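Randora Tabletop Chore Station

Item 139 | Availability: built to order | Supplier: Jemadmont

The Randora is a single-arm work station for testing and teaching small household and shop-floor jobs. Typical jobs are opening and closing drawers, putting parts away, lifting lids, and moving light items from one side of a table to the other. It ships as a complete unit with arm, two-finger gripper, frame, controller and the Kingi task software.

Buyers usually ask us one question first: can it do chores yet? Some of them, in a fixed place, with objects it has been taught. A drawer with a knob is a fair test. A person opens one without looking. The arm has to find the knob, line up both fingers, close with enough force to hold, and pull straight back along the slide. If the angle is off by a little, a light plastic cabinet will turn or slide across the table with the drawer still shut.
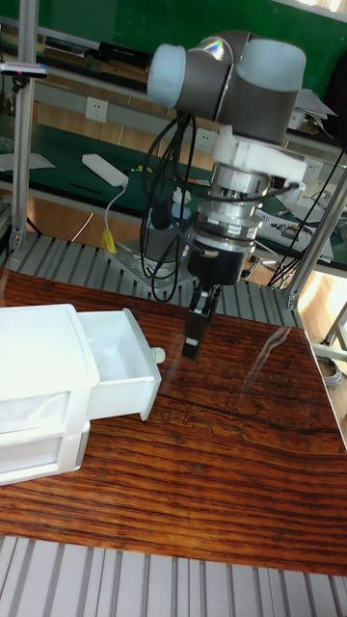
For that reason we recommend starting with one cabinet in one position. Teach the pull, run it until it is dependable, then move the cabinet a short distance and run it again. Kingi stores each position as a separate start point and fills in between them. Most customers have a usable drawer routine by the end of the first week. Closing takes less time to teach than opening.

What the station does well

Drawers and small doors with a knob or a bar handle. Pick and place of rigid items that fit between the fingers. Sorting parts into bins when the bins stay put. Repeating the same motion all day at the same speed.

What it does with supervision

Bags, cloth and anything that changes shape when held. Clear plastic and shiny surfaces, where glare can throw off the vision system. Drawers that stick. Drawers with contents that shift when pulled. Plan on having a person near the stop button for these jobs.

What it does not do

It does not clean a kitchen, fold a basket of laundry or work unattended around children or pets. It does not move from room to room. We get requests for all of these and we do not sell a product for them.

Work surface

The station is supplied without a tabletop so that you can use your own. Flat boards, finished wood and most countertop material are suitable. The surface must be clamped or heavy enough to stay where it is. A high-gloss finish looks good but reflects overhead lights, and we suggest moving the lights before you start adjusting the vision settings. Scratches and strong grain patterns are normally not a problem once the surface has been scanned.
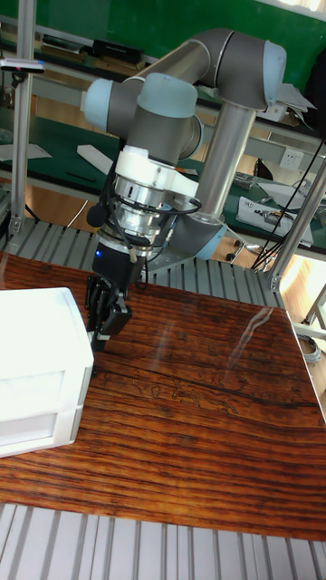

Plosmont wrote to us after a season with the station in its packing room: "We bought it hoping it would replace the person who puts small parts away. It hasn't. It does the boring half, and she does the half where the bag is torn or the label is missing. Our drawers were the hard part. We changed the knobs and that fixed more than the software did."

Changing the hardware is a reasonable approach. Round knobs with some depth behind them are easier to hold than flat pulls or recessed grips. A knob kit is listed under accessories. It fits most light cabinets and needs only a screwdriver.

Speed

A person will beat the station on any single chore. In our own shop test, the arm completed 3,622 drawer pulls out of a longer run before we stopped to replace the finger pads. The pads wear on the inside edge first. Check them every 500 cycles and replace them in pairs.

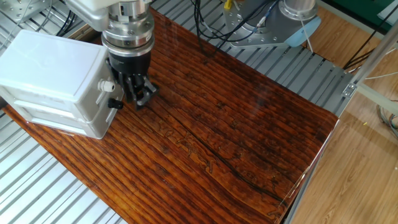

Photo: Jemadmont

Setup

Two people can assemble the frame in a day. The arm mounts to a metal plate, and the plate must be bolted down before power is connected. Route the cables so the wrist can turn fully in both directions without pulling on a connector. Leave slack at the elbow. Run the first program at low speed with nothing on the table.

In the box

Arm and base plate
Two-finger gripper with one set of pads
Frame kit with hardware
Controller and stop button
Kingi software, one seat
Printed setup guide

Accessories

Finger pads, pair: $49
Knob kit: see parts list
Second Kingi seat: ask for a quote

Returns are accepted on unopened accessories only. Stations are tested with the buyer's own cabinet or bin on request. Send it to us with the order form and mark the box with your item number.

Page updated September 19, 2022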